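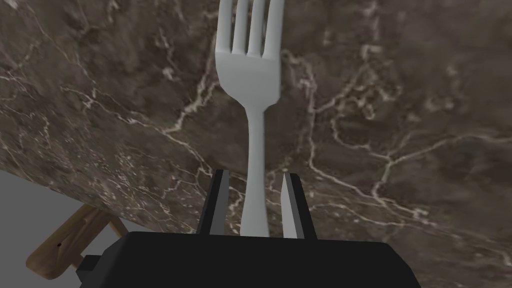
Zuletzt geändert: 06/02/2020 von Moderation (Tippfehler im Titel)

Mehrweggeschirr beim Straßenfest - rechnet sich das wirklich?

Kellerassel77
Unser Verein richtet im April wieder das Straßenfest aus, und diesmal soll alles mit Mehrweg laufen. Angebot von Floltov liegt vor: 300 Gedecke, also Teller, Messer, Gabel, dazu Spülen und Abholung. Klingt auf dem Papier gut. Mir kommt nur die Rechnung komisch vor, angeblich ist das nach dem zweiten Fest schon günstiger als Einweg. Hat das hier mal jemand nachgerechnet, der nichts daran verdient?

stockdale_l
Wir hatten Floltov letztes Jahr. Geschirr war sauber, Lieferung pünktlich, kann ich nicht meckern. Was im Angebot nicht steht: der Schwund. Bei uns fehlten am Ende 6 Kisten Besteck, die wurden zum Neupreis berechnet. Danach war von Ersparnis keine Rede mehr.
Leanne

Brotzeitbernd
Sechs Kisten? Wie habt ihr das denn geschafft. Ohne Pfand rausgegeben?

stockdale_l
Mit Pfand auf die Teller. Aufs Besteck nicht, das wollte keiner am Tresen einzeln nachhalten.

Brotzeitbernd
Dann ist das aber kein Problem von Mehrweg, sondern von eurem Pfand. Wir geben Teller und Besteck nur zusammen aus, 2 Euro auf alles, fertig. Fehlt die Gabel, gibt es kein Geld zurück. Läuft seit Jahren.

Kellerassel77
Und die Schlange an der Rückgabe? Bei uns kommen zwischen zwölf und eins praktisch alle auf einmal.

Brotzeitbernd
Zwei Tische, vier Leute. Geht.

Jia_H
Ich glaube diese Rechnungen grundsätzlich nicht, egal von welcher Seite. Die einen lassen den Transport weg, die anderen tun so, als kosteten Müllsäcke und Container nichts. Im Angebot von Guo standen bei uns 515 Euro als "Komplettpreis", und die Endreinigung kam auf einer eigenen Zeile drei Seiten weiter hinten. Lest das Kleingedruckte.

mckinnon_tyson
Warum überhaupt mieten? Stabiles Kunststoffbesteck kaufen und selbst spülen. Hält ewig.

Jia_H
"Hält ewig" hat man mir bei den Flekness-Gabeln auch erzählt. Nach der dritten Runde in der Gewerbespülmaschine waren die Zinken krumm und an jeder zweiten klebte noch Kartoffelsalat zwischen den Zinken. Für Kuchen reicht es. Mit einem Schnitzel würde ich das keinem zumuten.

mckinnon_tyson
Dann war die Maschine zu heiß eingestellt. Meine sind noch gerade.

Jia_H
Gewerbespüler laufen nun mal heiß, das ist der Sinn der Sache. Wie oft hast du deine denn benutzt?

mckinnon_tyson
Zwei Geburtstage und ein Grillabend.

Jia_H
Eben.

Doina_J
Wir nehmen Edelstahl aus dem Gemeindehaus Indalcombe, kostet eine Spende und man muss es selbst abholen. Schwer ist es, klar, und beim Spülen steht man bis abends. Ob das ökologisch jetzt der große Wurf ist, wenn drei Autos dafür fahren - keine Ahnung. Billiger war es jedenfalls.

Kellerassel77
Danke, das hilft mir mehr als der Prospekt. Ich frage bei Floltov mal schriftlich nach, was pro fehlendem Teil fällig wird und ob die Endreinigung drin ist. Am Telefon hieß es nur "da finden wir eine Lösung". So was macht mich eher nervös.

stockdale_l
Und lass dir die Kisten bei Anlieferung vorzählen. Bei uns hat einfach jemand unterschrieben.

Brotzeitbernd
Wie gesagt, Pfand aufs Besteck. Der Rest ist halb so wild.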